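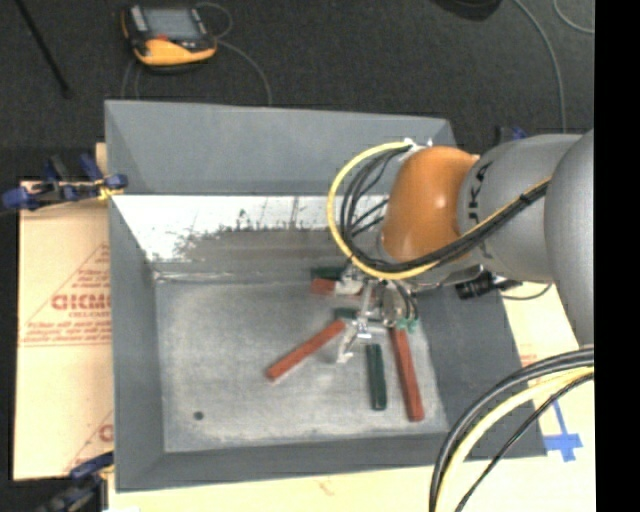

チデュベム・ンワチュク（Chidubem Nwachukwu）
古本屋で買った国語辞典について、少し長く書きます。日本語の間違いがありましたら、やさしく教えてください。

チデュベム・ンワチュク
辞典は1941年に印刷されたものです。値段は、一緒に買った文庫本を合わせて2728円でした。表紙の角がつぶれていて、背中の布も少しはがれています。店の人は「中は読めますから」と二回言いました。

チデュベム・ンワチュク
私が知りたかったのは、昔の漢字の形です。今の「国」は「國」、「学」は「學」、「体」は「體」です。「體」を初めて自分の手で書いたとき、ノートのます目に入りませんでした。

チデュベム・ンワチュク
最初の晩は、一つの言葉も見つけることができませんでした。「蝶」を「ちょう」で引いたのですが、ありません。この辞典では「てふ」のところにあります。昔の仮名遣いを知らなければ、引くことができないのですね。

チデュベム・ンワチュク
それで、先に仮名遣いの表を作りました。「今日」は「けふ」、「思う」は「思ふ」、「どじょう」は「どぢやう」など。「どぜう」と書いてあるのれんを見たことがありますが、あれはまた別の書き方だそうです。むずかしい。

チデュベム・ンワチュク
妹のモドゥペに電話でこの話をしたら、「今の日本語もまだ終わっていないのに、どうして昔のを始めるの」と言われました。返事を考えているあいだに、妹は夕飯の話を始めました。

チデュベム・ンワチュク
私は日本語の単語カードを3000枚ぐらい持っています。箱に入れて、五十音の順番に並べています。辞典を買ってから、カードの裏の右下に、昔の仮名遣いを緑のペンで小さく書くことにしました。今は「か」の行の途中です。

チデュベム・ンワチュク
「か」の行はとても大変です。「かう」「かふ」「こう」「こふ」が、今は全部「こう」という音になっています。「甲」は「かふ」、「高」は「かう」、「公」は「こう」。漢字の音を一つずつ確認しますので、一晩に少しだけ進みます。

チデュベム・ンワチュク
それから、「火事」は「くわじ」です。「菓子」は「くわし」です。声に出して「くわし」と言ってみると、お菓子が少し古くなったような気がします（おいしそうではなくなりました）。

チデュベム・ンワチュク
いい発見もありました。「あふぎ（扇）」は「あふぐ」という動作から来ている、と書いてあります。今の「おうぎ」と「あおぐ」だけを見ていたとき、私は二つが親戚の言葉だと気がつきませんでした。「あふ」が同じ顔をして並んでいるのを見て、うれしくなりました。

チデュベム・ンワチュク
この話を読書会でしたら、オモララさんが「では『近江』はどうですか」と聞きました。辞典では「あふみ」です。「淡海（あはうみ）」が短くなったという説明を、あとで別の本で読みました。滋賀県へはまだ行ったことがありません。

チデュベム・ンワチュク
読書会の説明をしていませんでした。月に一回、喫茶店「ミレック」の奥の席で、短い文章を声に出して読んでいます。先月は、1853年の黒船について書かれた子ども向けの本を読みました。漢字にふりがながあって、みんな安心していました。

チデュベム・ンワチュク
同じ会のラワルさんは、昔の仮名遣いにはまったく興味がないそうです。「読める字が増えるより、電話で予約ができるようになりたい」という意見です。これは正しい意見だと思います。私も歯医者の電話予約はまだ苦手です。

チデュベム・ンワチュク
辞典の中に、前の持ち主の書き込みがあります。鉛筆で、とても細い字です。「さびしい」の横に短い線、「しをり」の横に丸。丸と線の違いは分かりません。消しゴムで消すことも考えましたが、そのままにしておきます。

チデュベム・ンワチュク
「しをり」の説明も読みました。山道で木の枝を折って目印にすることが「枝折り」で、そこから本にはさむものの名前になったそうです。私はレシートをしおりに使っています。今はさんであるのは、玉ねぎと牛乳のレシートです。

チデュベム・ンワチュク
紙が弱いので、ページをめくるときは下の角を持たないようにしています。上の真ん中に指を入れて、ゆっくり開きます。湿気が心配な季節は、本棚の一番下に置かないほうがいいと店の人に教えてもらいました。うちの本棚は二段しかありませんので、上の段です。

チデュベム・ンワチュク
質問です。「ゐ」と「ゑ」をきれいに書くこつを知っている方はいらっしゃいますか。私の「ゑ」は、いつも下の波が長くなって、となりの字にぶつかります。筆ではなくて、普通のボールペンで書いています。

チデュベム・ンワチュク
追記：「ゑ」は「る」を小さめに書いてから、下を続けるといいと返信で教えていただきました。ありがとうございます。今夜「こ」のカードに戻る前に、一ページ練習します。

チデュベム・ンワチュク
追記の追記：上の「どぢやう」について、辞典をもう一度確認しました。見出しは「どぢやう」でした。カードには「どじやう」と書いてしまっていたので、直しました。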